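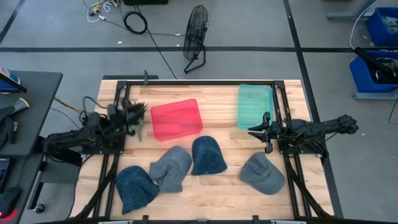
Dear list, the walking club in Pulldale needs one decision before the autumn bus trip to Girora, and it is the bus. Last May we paid 400 for a coach with 60 seats, and many of them stayed empty. Please bring a cap for the sun, a baseball cap like one of the four is fine, as the path has no shade for 4 km.

On the earlier question:

> Could we take the smaller bus from Ceretti?
> It has 17 seats, but I do not know if dogs
> are allowed.

Dogs are allowed if they stay on the floor.

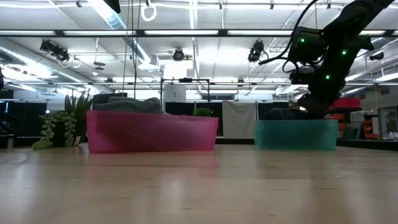

Pulldale, 2026-09-16

I telephoned this morning and they keep the small bus for us until Friday. If more people write to me, I will ask Mohamedi for a second one. Their price I still do not have.
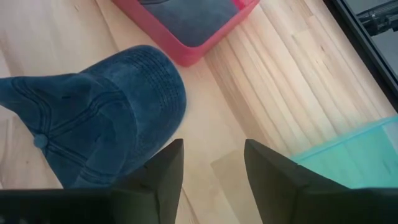
So please answer to the list, with your name and where you want to get on. The station stop is possible again, the school stop is not.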